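4. Your First Two-Handed Demonstration

By now you have both Patier grippers charged and paired, and you are probably itching to pick something up. Good! We like to begin with snacks, and so does nearly everyone who has tried the Trarkness guide with us. They crinkle and slide, and they give your fingers a real feel for how much squeeze is enough.

1. Set out your packets on a bed or sofa, with a shallow box or tray close by. Soft surfaces are welcome — your robot will meet plenty of them in people's homes.

2. Take one gripper in each hand and press Record. Hold still until you hear the tone.

3. Bring the finger pads down on either side of one packet and close them slowly.

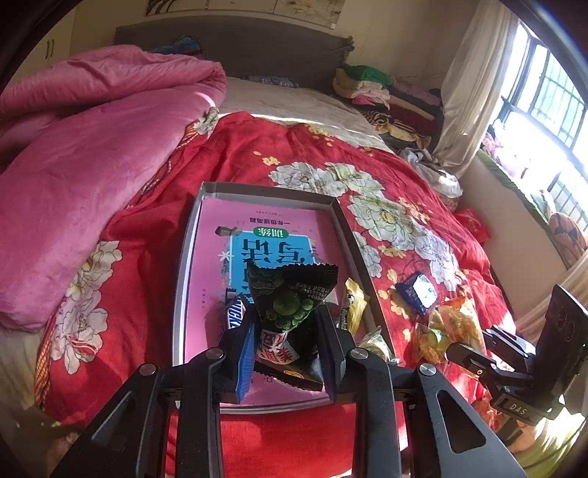

4. Lift the packet straight up, pause for a breath, and then carry it where you want it to go. Try to move as you would if you were handing it to a friend.

Note: Ok-hee Ki, who wrote our practice plan, suggests 40 short takes before you try anything fancier. It sounds like a lot, but they go by quickly once you find your rhythm.

5. When one hand feels easy, bring in the other. Let each gripper take its own packet, and keep the two a little apart so that the arms don't knock together.

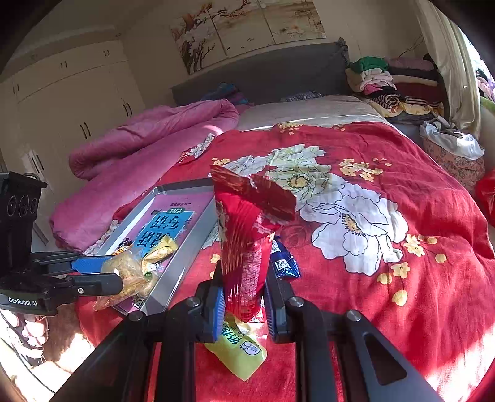
Figure 8. Both grippers at work, with a red foil bag between the fingers of one and a clear bag of golden-yellow pieces in the other.

6. Set everything down, open the fingers fully and press Stop.

Caution: Keep your free fingers well away from the linkages while the grippers are closing. They can pinch.

If a take goes badly, just delete it and start again. Error 3181 means that one gripper has lost its pairing; go back to Section 2.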